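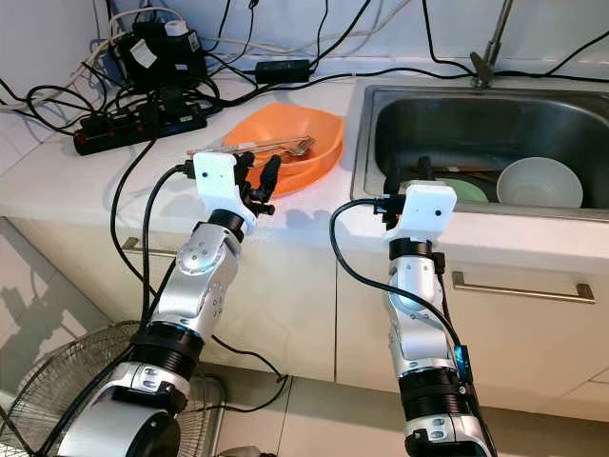 Both arms up at the counter, left gripper open by the orange bowl.

May 2019, Warkach kitchen bench

Reprinted the two wrist housings in white. First pair had the cable exit too low and the left cable pinched every time the elbow folded. Cable now leaves from the housing and loops down alongside the arm. Still more slack than I want on the left.

Left gripper: fingers open fully, close unevenly. Outer finger lags. Swapped the tendon, no change, so probably the servo horn. Ebony Quinlan has spares from the December order.

Dish task list for now is bowl, fork, plate. Fork is the hard one, too thin for the pads. Try the softer pads before touching the grip code.

Right arm zeroed again, wrist offset is 693 counts, saved in the Koseck config. Don't overwrite it with the old file. Speed limit stays at 1,000 on both arms until the lag is fixed.

To do:
- tie up cords behind the power strip
- 4 longer screws for the left housing
- ask Ebony about the horn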